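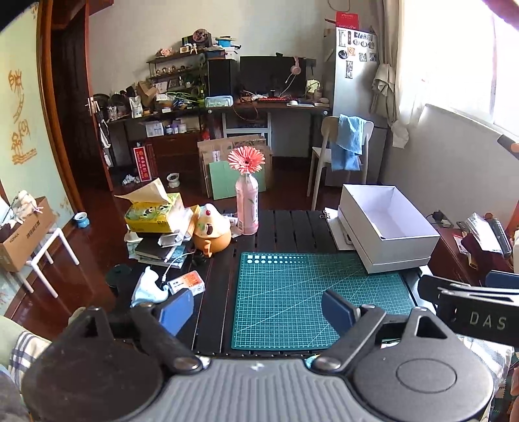 Gripper over the green cutting mat, with the second one entering from the right. A gerbera in a bottle at the far side of the table.

Fliria Hand Gripper Kit: a gallery from the trial
By Natália Vondráček
April 15, 2019

Fliria offers a kit of two hand-held grippers for teams who want to record everyday hand work in normal homes. You hold the gripper, you do the task with its fingers, and the camera on the tool records what the fingers meet. The robot comes later, or does not come at all, this depends on your project. We had the kit on trial for 9 days through their office in Skarkitstead, and on this page I put two pictures taken from the tool itself, with my notes next to them.

I should say that I am not an engineer. I plan the sessions and write the instructions for the people who do the tasks, so my notes are mostly about the hands and the table and less about the electronics. Brayden McIntyre looked at the electronics and his report is a separate page.

The first picture is a good one for judging the view. The camera sees both blue finger pads and both arms, and also very much of the room behind: the computer desk with the red-lit keyboard, the refrigerator with its magnets, the window and the curtains. For our purpose this is welcome. If your client does not want the room in the material, you must speak about it before the first day, as there is no mask function in the software we received.

On the body you see the gray ribbed part in the middle and the dark rounded housings left and right. I asked for smaller housings. Thaddeus Montoya at Fliria answered me politely that it will not happen this year. They take a good part of the lower picture, and when an object is very near to your own side of the table you can lose it behind them. Our people learned to place the things a little farther away.

The second gripper has the letters DAS on it in pale print. We gave our own short names to the two tools for the session sheets, and I recommend this, otherwise the files are mixed up by the evening.

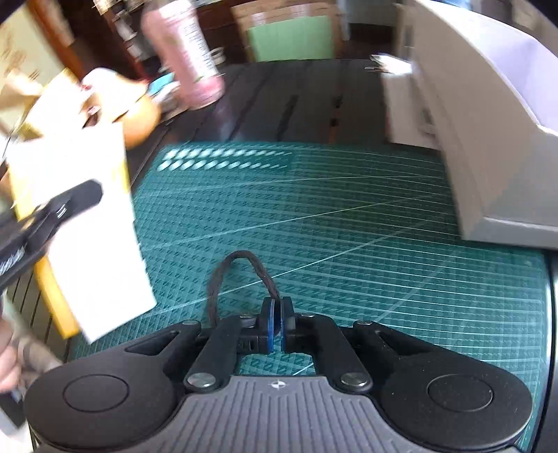
Reading time: 4 min

A thin twisted cord held between the two fingers, with the loop rising above them. At left a hand is moving a black object like a clip or clamp and a white sheet.

Cord was the material I was most afraid of. It is thin and it bends where it wants. In this picture the fingers are pressed together on it and the loop goes up and over, and you can even see that the fibers are a little frayed. For the person who labels the material later, this is enough detail. Mélanie Tremblay, who did the labeling for the trial, asked for more shots of this kind and fewer of boxes.

Look also at the left side, where everything is blurred. The hand and the white sheet lose their outline when the movement is quick. In our instructions I wrote now that people should turn the tool slowly, and the results became better from the next day, but I can not say the problem is solved. A brighter lamp helps too. The kit does not include a lamp.

The mat is ours and not part of the kit. I like a mat with a printed grid under the work, it gives the eye a measure and the small things do not slide so easily. On a bare black table thin dark objects are difficult to find in the pictures afterwards.

What the kit costs and what comes in it

The price we were offered is $3,816 for the two grippers, the charging cables, one hard case and the software for one computer. Spare finger pads are sold in bags of 20. There is a rental also, but you have to write to the office for it, and the answer came to us after four days. Shipping to our address in Morrison was included.

The manual has 60 pages. The chapters about the first connection are clear and have good drawings. The chapter about calibration I had to read three times, and in the end Aaliyah Nguyen from the Cisholm group explained it to me by phone in a few minutes. I would be glad if Fliria asked her to write it.

Small remarks

The trigger is comfortable for a middle or large hand. Two of our people have small hands and were tired before the lunch break. A smaller handle is listed on the order form as an extra part, we did not test it.

The finger pads are easy to change, one screw each side. Keep the screws in a cup.

Please charge both grippers every night, also the one you used less.

We will keep the kit for one more month and I will add pictures of kitchen work to this gallery when the families have agreed to them. Questions about the instructions sheet can go to me, and questions about files and formats to Brayden.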